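## 3. Demonstration Collection

### 3.1 Teleoperation in simulation
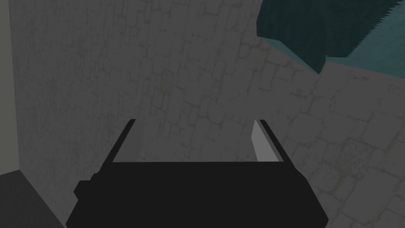

**Figure 2.** Wrist view in the simulator, with the gripper open and empty in front of a stone-textured wall. A teal object enters at the upper right.

All demonstrations used for training were recorded by remote control in Ustis, our simulation environment. The operator holds a six-axis hand controller and watches two views on a single monitor: a fixed view of the workspace and the wrist view shown in Figure 2. Motion of the controller is mapped to motion of the gripper in the wrist coordinate system, so pushing the hand forward always moves the fingers away from the palm. We tried mapping to the base coordinate system in an early version and dropped it. Operators lost track of direction whenever the wrist had turned more than a quarter turn from its starting pose.

The wrist view is the only image given to the policy. The fixed view is shown to the operator during collection and is then discarded. This creates a known mismatch, discussed in Section 3.3, between what the person can see while giving the demonstration and what the policy can see while copying it.

Each episode starts from a random arm pose and a random choice of wall and floor textures. Some textures are plain and others are heavily patterned, such as the irregular gray stones in Figure 2. Patterned backgrounds were included on purpose. In pilot runs with plain walls only, the policy learned to treat any strong edge as the boundary of an object and reached for it. Against the stone texture, the thin lines between stones offer many such edges, and a policy with this fault shows it quickly.

### 3.2 Operators and procedure

Four operators took part. Each had one training session before recording began, led by Renata Montecinos, who also wrote the instruction sheet. The sheet asks the operator to do the following:

- keep the fingers open until the target is between them;
- approach along the direction the fingers point, where the layout allows it;
- stop and hold still before closing;
- end the episode by hand if the target leaves the wrist view and cannot be found again.

The third instruction was added after the first week. Without a pause, the moment of closing varied so much between operators that the policy averaged over it and often closed short of the object. Sessions were limited to 40 minutes, with a break between sessions. An episode was stopped by the software if it ran longer than 90 seconds.

We kept 2415 episodes after filtering. Filtering removed episodes stopped by the time limit, episodes ended by the operator, and episodes in which the simulator reported contact between the palm and a wall. No episode was removed for being slow or for taking an indirect path. Corrections, such as backing away from a poor approach and trying again, were left in the data.

### 3.3 Limits of the wrist view

The camera sits behind the gripper, slightly above it, and moves with it. The palm therefore always covers part of the lower image, and an object passing beneath it cannot be seen by the policy at all. The fingers are visible throughout, which gives a steady reference for the width of the opening.

Partial views are the more common difficulty. In Figure 2 the teal object extends past the top of the image, and the policy must decide how to move with only part of its outline available. An operator in the same position can glance at the fixed view and go straight to the object. The recorded motion then depends on information missing from the training images.

To reduce this effect, we collected a portion of the data with the fixed view turned off. Operators disliked this mode and worked more slowly in it. Their motion was also different: they tilted the wrist to look around before approaching. We refer to these searching movements as look-arounds and mark them in the released episode logs. Section 4 compares policies trained with and without them.

Depth was a second source of error. Lighting in the simulator is flat, and operators reported that walls were hard to judge by distance when no object stood near them. We did not add a depth display, as the policy would not have had one.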